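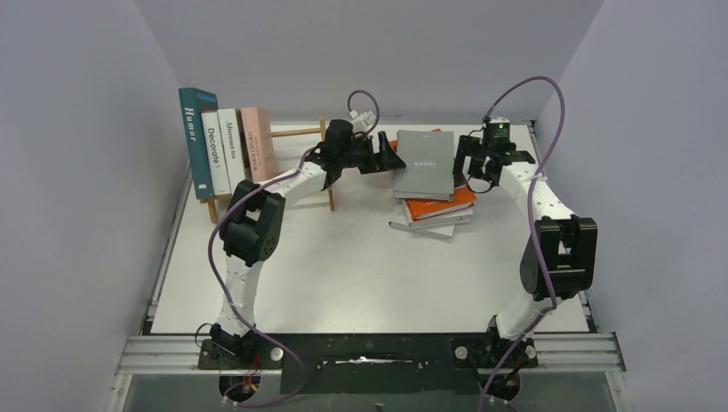 About Skelwood

Hi, I'm Fengying, and I run Skelwood, a little school of drum journeying and dreamwork in the hills behind Ullell. Come in, shoes off, kettle's on!

I came to this work sideways. I was a payroll clerk with a bad back and very loud dreams, and my friend Suqin Ding dragged me along to a drumming circle one September. I cried the whole way home (the good sort of crying) and signed up for everything she was teaching. Seven years later I'd left payroll, and Suqin and I were running circles together in my lounge room, with the neighbours being very patient about it.

These days we have a proper room and 6 of us teach on and off. Toàn Mai leads the drum-making weekends, so ask him about hide and he'll keep you there till dinner. Yutong Xia looks after the dream groups and our lending shelf, and Jiahui Qiu does the ancestor evenings, which are my favourite thing on the whole calendar.

We're not a church and you don't have to believe anything in particular. Plenty of people turn up curious, or grieving, or just tired, and all of that is fine with us. If you're seeing a doctor or counsellor, please keep seeing them.

New circles are listed on the Gatherings page. If money's tight, send me a note and we'll sort something out.

Fengying Pan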